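We use cookies to remember your language and region settings. Accept all | Manage preferences

Section 4: Setting up the bench cell

This section covers first set-up of the Gunus arm on its bench, checking of the wrist and end effector, definition of the tool centre point, and the periodic work that follows. It applies to the physical cell and to the simulated cell supplied with the Gamance software. Steps marked (P) apply to the physical cell only. Read Section 2 (Safety) before starting.

Issue date: 2026-08-03
Section owner: Konrad Sikora

4.1 Before you start

You will need:

- the hex key set from the accessory box
- a torque driver covering the values in Appendix B
- a spirit level
- the pointed calibration tip and its matching fixed point
- lint-free cloths and the neutral cleaner listed in Appendix C
- the cell logbook

Allow half a day for a first set-up. Later checks take less time if the logbook is current.

CAUTION: Isolate the controller at the wall and fit your lock and tag before placing a hand on any joint. The pendant stop button does not isolate the supply.

4.2 Levelling and fixing (P)

1. Place the level on the table top near the arm base, first along the long edge and then across it.
2. Adjust the table feet until both readings fall inside the marked lines. Tighten the lock nuts.
3. Check the base bolts in a diagonal pattern, using the value in Appendix B.
4. Draw a paint-pen line across each bolt head and onto the base flange. A broken line at a later inspection means the bolt has moved.
5. Repeat step 1. Tightening the base can pull a light table out of level.

Note: If the table is moved for any reason, including floor cleaning, repeat all of 4.2 and then 4.5.

4.3 Clearing the work envelope

1. Remove loose items from the table top. Brackets and frames that belong to the task may stay if they are entered in the cell model.
2. Keep carts, stools and bins outside the envelope marked in the layout drawing.
3. Run the supply lead behind the base and secure it. Leave enough slack for the full sweep of joint 1.
4. In the software, open Cell > Obstacles and confirm that every fixed item on the table has an entry.
5. Set the clearance margin to 30 mm for fixed items. Do not reduce it during set-up.

Note: The simulated cell loads with its own room and furniture. Background items are drawn for reference and have no collision shape unless one is assigned.

4.4 Checking the wrist and end effector

Carry out this check with the arm in the service pose. The pose brings the tool over the table with its axis vertical, and gives access to the collar without reaching under the elbow.

1. From the pendant, select Poses > Service and hold the enable switch until motion stops.
2. Release the enable switch. Isolate and lock off (P).
3. Inspect the wrist housing for cracks, chips and gaps at the seams.
4. Wipe the collar with a dry cloth. Do not use compressed air, which can push dust past the seal.
5. Check that the end effector mount sits squarely on the collar with no visible gap.
6. Try the mount by hand. There must be no rotation and no rocking (P).
7. Check the tip for bends or damage. Replace a bent tip. Do not straighten it. 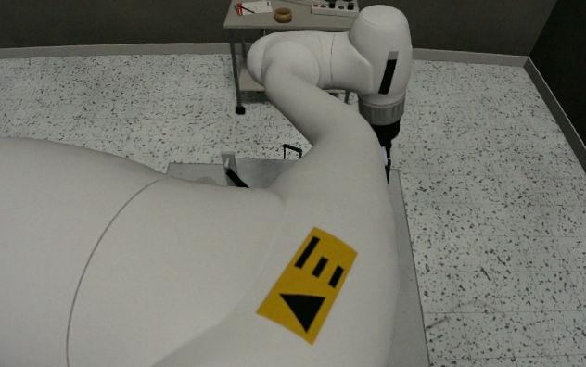

Tool identification must be done from the correct side of the arm. The end effector is selected in the software by its profile, and a wrong selection will load the wrong mass and the wrong offset. Stand, or place the simulation viewpoint, so that the whole tool can be seen from mount to tip. From the base side the curved link covers part of the end effector, leaving the wide upper mount and the thin dark tip as the main points of reference, and these are not enough to tell the Pietrzak short tool from the long one. Move to the opposite side of the table before confirming the selection.

8. Open Tool > Identify and select the matching profile.
9. Confirm the tool mass shown on the screen against the tool data sheet.
10. Enter the tool serial number in the logbook (P).

CAUTION: The yellow label on the link must remain in place and uncovered. Do not run cable ties or tape across it. Order a replacement if a label on a physical arm is torn or faded.

4.5 Defining the tool centre point

The tool centre point (TCP) is set by touching one fixed point from several directions. Four approaches are the minimum. Six give a better result and are used for acceptance.

1. Fit the calibration tip (P). In the simulated cell, select Tool > Calibration Tip.
2. Fix the matching point to the table inside the reachable area, clear of any bracket.
3. Restore power and set the speed override to 15 per cent.
4. Jog the tip towards the fixed point. For the last few millimetres use step mode only.
5. When the two points meet without pressing, select Record.
6. Withdraw the tip along the tool axis before changing orientation.
7. Approach again from a different direction. Change the wrist angle by at least 36 degrees between recordings.
8. Repeat until all approaches are recorded, then select Calculate.
9. Read the residual error. Accept the result if it is within the limit in Appendix B.
10. Save the TCP under the tool name. Do not overwrite the factory entry.

Note: A large residual is most often caused by one poor recording. The software lists the error for each approach. Delete the worst one, record it again and recalculate before starting over.

If the residual stays high after a second attempt, return to 4.4 and check the mount. A mount that is slightly proud of the collar will pass the eye and fail here.

4.6 Matching the simulated and physical cells

Programs prepared in simulation will run correctly only when the two cells agree. Dorkosley controllers store the cell model with the program and will report a mismatch at load.

1. Export the cell model from the simulation.
2. Load it on the controller with the arm in the service pose.
3. Compare the joint readings. Any joint that differs by more than the tolerance in Appendix B must be re-mastered (Section 7).
4. Compare base height and table height. Enter the measured values, not the drawing values.
5. Run the test path with the gripper disabled and the speed override unchanged from 4.5.
6. Watch the tip at each corner of the path - a consistent offset in one direction points to the base frame, and an offset that turns with the wrist points to the TCP.

The test path takes almost 14 minutes at the reduced speed. Keep a hand near the stop for the whole run (P).

4.7 Periodic checks

Daily, before first motion:

- table top clear of loose items
- no visible damage to covers or collar
- stop button tested and reset

Weekly:

- wipe down covers with neutral cleaner
- inspect paint-pen lines on the base bolts
- touch the fixed point once and compare with the saved TCP

After any collision, however slight:

- isolate and lock off
- carry out 4.4 in full
- carry out 4.5 in full
- record the joint, pose and program line in the logbook

CAUTION: Solvent cleaners will dull the covers and may attack the seals. Colour change around a seam should be reported before the arm is used again.

4.8 Faults during set-up

Arm stops short of the service pose. The obstacle list contains an item inside the path. Check entries for fixtures that have since been removed.

"Tool not confirmed" remains on screen. The profile was selected but the mass was not accepted. Repeat 4.4, step 9.

Pendant will not leave step mode. The speed override is above the calibration limit. Lower it, then reselect the mode.

Joint reading drifts with the arm stationary (P). Isolate the cell and leave it off. Contact service with the serial numbers of the arm and the controller.

Continue to Section 5: Programming the first task.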